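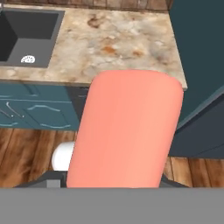 Kitchen countertop and cabinetry, with a pink cylinder in front.

Call for Participants: Household Water Hardness and Scale Study, Sutherland

Flonico is seeking households in the Sutherland supply area to take part in a study of mineral scale in domestic plumbing. The study measures the rate at which calcium and magnesium deposits form on faucet aerators, kettle elements and hot water lines under normal use. Enrollment is limited to 82 households. Of these, 18 will be assigned to the Jasuvley well district, where supply hardness is highest.

Who may apply

Applicants must be 18 or older and must be the owner or named tenant of the residence. The residence must be connected to the public supply and occupied through the end of March. Homes with a whole-house softener are eligible only if the unit can be placed in bypass for the full study period. Homes on private wells are not eligible. Renters should obtain written permission from the landlord before applying, as one aerator will be replaced with a weighed test part.

What participants will do

Draw a cold water sample from the kitchen faucet once every 4 weeks. The sample is to be first-draw, taken before any other water is used in the home that morning. Fill the bottle to the shoulder, cap it and record the time on the label.

Keep a log of kettle and dishwasher use on the forms provided. Estimates are acceptable if marked with an E. Do not descale the kettle or run vinegar through any appliance while enrolled.

Allow one visit at the start and one at the end. Each visit involves removal of the test aerator, a flow reading at the kitchen faucet and a temperature reading at the heater outlet. Please clear the cabinet under the sink so that the shutoff valves can be reached.
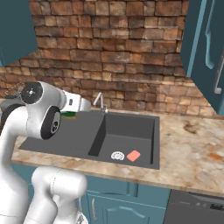
Compensation

Each household that completes the study will receive $560, paid by check after the final visit. Households that withdraw early will be paid for the samples already submitted. Sample bottles, mailers and postage are supplied. A copy of the analysis for the residence, including total hardness, alkalinity and pH, will be sent on request.

Results are stored by household number. Names and street addresses are kept in a separate file and will not appear in any report. The water utility will receive district averages only.

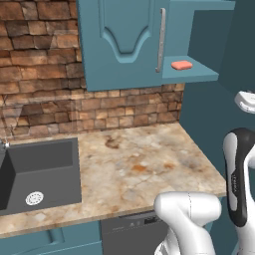 Samples are analyzed at the Flunovham laboratory by EDTA titration, with duplicates run on every batch. A bottle that arrives without a time on the label cannot be used, and a replacement will be requested once. A second unlabeled bottle in the same period is entered as missing.

How to apply

Send a letter stating the address of the residence, year of construction if known, pipe material if known, type of water heater and number of occupants. Include a daytime telephone number. Applications must be received by 12 November 1999 and should be addressed to Laurier Turcotte, Study Coordinator, Flonico, Sutherland. Applicants not selected will be placed on a reserve list unless they ask otherwise.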